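Robots at work: laying tables at Corkley

Corkley is a canteen where 57 people eat lunch. Before each meal, every place needs a mat, a plate and a fork. This job used to take two workers most of the morning.

A robot can now do part of it. It has a gripper, a kind of hand with two fingers. The fingers close on an object, lift it and let go in the right spot. Forks are hard for a robot because they are thin and shiny.

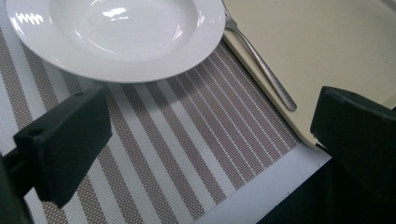

The workers still have jobs, but the jobs have changed. One person fills the trays and checks the tables. The other now helps in the kitchen. Both had six days of training to learn how to stop the robot safely and how to set it going again.

Word to know
Automation: using machines to do tasks that people did before.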